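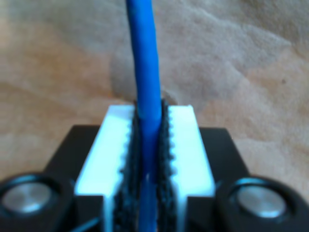
Blue cable, paler and a bit split-looking lower down.

Leads and sockets check, Collanari workshop — my list, with my comments

I do this one every November before the heaters come out, and again whenever something starts smelling warm. It used to be a single sheet with boxes on it, but I kept scribbling in the margins, so I've typed the scribbles in as well. Sorry if it rambles!

Before starting
Kettle off, radio off, everything unplugged at the wall. Good torch.
Comment: the head torch from the first aid cupboard is miles better than the one on the hook. Please put it back afterwards (I'm talking to myself there too).

1. Outer jacket, full length of every lead
Result: one fail, rest fine
Comment: run it through your fingers slowly, plug to plug, and bend it gently as you go. Small splits close up when the lead lies straight and you'll sail right past them. The fail was the long one by the pillar drill, nicked near the plug. Binned, and I cut the plug off first so it can't creep back out of the skip.

2. Where the cable goes into the plug
Result: pass
Comment: no coloured inner wires showing anywhere. If you can see any, the grip has let go and the plug wants rewiring. Tape is not a repair — I found two taped ones last year and I was not polite about it.
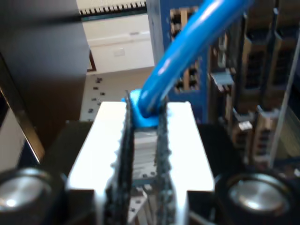 Same goes for anything soft pushed into a gap to stop a lead wobbling. If it wobbles, it fails, and it gets a red tag until somebody has had it apart properly.

3. Fuses
Result: two changed
Comment: both desk lamps had 13 amp fuses in, which is daft for a lamp. They've got 3 amp ones now. Spares are in the tobacco tin, and we're getting low.

4. Extension reels
Result: pass, with a moan
Comment: the Tikton reel is fine but it must be unwound all the way before anyone runs a heater off it. I've written this on the drum in marker pen. We have 4 reels altogether and that's plenty, so please stop buying them.

5. Wall sockets
Result: one to watch
Comment: the double behind the Liao bandsaw has a hairline crack in the faceplate. No browning and the tester was happy, but it's switched off until the new plate goes on. Order number 2595 if you're chasing it.

6. Trip test
Result: pass
Comment: press the test button and everything on that side should go dead. It did, including the fridge, which I then forgot to check for an hour. Milk survived.

7. Trailing leads across the floor
Result: fail, sorted on the spot
Comment: the Grarix cover strip had curled up at one end, right in the doorway. I've cut roughly 600 mm off and stuck it down again. Give it a kick when you walk past and tell me if it lifts.

Still to do
Faceplate behind the bandsaw
More 3 amp fuses
Red tags, only a handful left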